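Okay, small thread on repainting a rental hallway, since three of you asked after I posted the color. Grab a snack.

1/ The hallway is 26 feet long with no windows and five doors. It was a shade I can only call old mushroom. The landlord, Mr. Valdovinos, said I could paint it as long as I didn't go darker than what was there. Easy!

2/ I spent way too long on color. I had 10 sample cards taped up by the bathroom and kept walking past them with my coffee, frowning. Went with a warm white from Somik called Preltovton. No idea what the name means. It looks like the inside of a banana peel and I love it.

3/ Washing the walls took a whole evening. I used dish soap and warm water, then plain water, then let it dry overnight. There was a gray stripe at hip height the entire length of the hall - decades of laundry baskets, I'm guessing. Came right off.

4/ Then the taping. Baseboards, five door frames, the thermostat, and the weird little phone nook. I put on a podcast and just went for it.
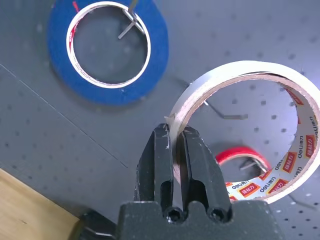

When do you pull the tape, before or after the paint dries?
While the last coat is still a little tacky. Pull it back slowly at an angle, and if you waited too long, run a utility knife along the edge first.

5/ I learned that one on door number one, where I waited until the next morning and a strip of paint as long as my arm came off with the tape. Had to sand it and touch it up. Doors two through five came out so clean I made my sister look at them over video.

6/ Speaking of, Marisol Cortés (yes, my sister, she wants credit) told me to cut in one wall at a time and roll it right away so the edges blend. I'd been planning to cut in the whole hallway first. She was right and she has mentioned it every day this week.

7/ Roller stuff: I bought the cheap covers first and they shed fuzz all over the wall. Switched to the Nerex ones and had no more fuzz. Wash a new cover before you use it, too, and let it dry all the way.

8/ Two coats on the walls, three over the spot where somebody once patched a hole with what I think was toothpaste. I spent 30 bucks on the trim paint alone, and there's still half a can if anyone local wants it.

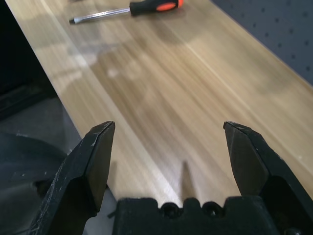 Table time, between coats.

9/ Still to do: the inside of the phone nook, and the closet door that sticks. I want to plane that one down before I paint it, and I've never planed anything - so if you have opinions on that, please send them my way.

10/ Hoping to have the closet door back on by March. Will post the nook when it's done, I'm thinking dark green in there (it's tiny, he said fine).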